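Lista de comprobación – pequeños electrodomésticos y menaje en pisos de uso temporal. Se rellena una hoja por vivienda. Marcar C (conforme), NC (no conforme) o NP (no procede). Toda NC lleva comentario.

**Bloque A. Instalación eléctrica**

- [x] A1. Diferencial: dispara con el pulsador de prueba. **C**
- [x] A2. Bases de enchufe de la cocina fijas y sin marcas de calentamiento. **C**
- [ ] A3. Sin regletas encadenadas. **NC** – dos regletas en serie detrás del frigorífico. Retirada una; falta base adicional.
- [x] A4. Tapa del cuadro cerrada y circuitos rotulados. **C** – rótulo del circuito 2 poco legible.

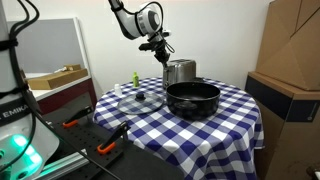 *Gistudville, agosto*

**Bloque B. Aparatos de calor**

- [x] B1. Tostadora: carcasa sin holguras, bandeja de migas vacía. **C**
- [ ] B2. Tostadora usada sobre superficie no textil. **NC** – hay mantel de cuadros. Trasladar a la encimera antes de conectar.
- [x] B3. Hervidor: corte automático al hervir. **C**
- [x] B4. Separación mínima de 30 cm a cortinas y papel de cocina. **C**
- [ ] B5. Placa: mandos con posición cero identificable. **NC** – serigrafía borrada en el mando trasero. Pedido recambio a Galanis, ref. 472.

Comentario al bloque: el punto B2 se repite respecto a la visita anterior. La ficha que Lumitz entrega a los ocupantes menciona las cortinas, pero omite los manteles. Se propone añadirlo.

**Bloque C. Menaje**

- [x] C1. Recubrimiento antiadherente sin desprendimientos. **C**
- [x] C2. Tapas de vidrio sin fisuras, pomo apretado. **C**
- [x] C3. Estropajos y bayetas apartados de los aparatos de calor. **C**

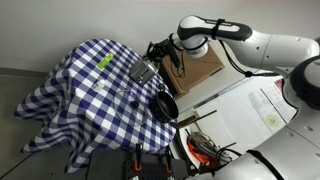
- [ ] C4. Cuchillos en taco o funda. **NC** – tres sueltos en el cajón superior.

**Bloque D. Extinción y evacuación**

- [x] D1. Manta ignífuga accesible. **C**
- [ ] D2. Extintor con manómetro en zona verde. **NC** – aguja en el límite inferior. Unidad 589, avisado Trotinport para sustitución.
- [x] D3. Detector de humo: responde a la prueba. **C**
- [x] D4. Puerta de salida abre sin llave desde dentro. **C**

**Plazos**

A3 y D2: antes de la próxima entrada de ocupantes. B2: inmediato. B5 y C4: martes. Archivar la hoja con la del cuadro eléctrico.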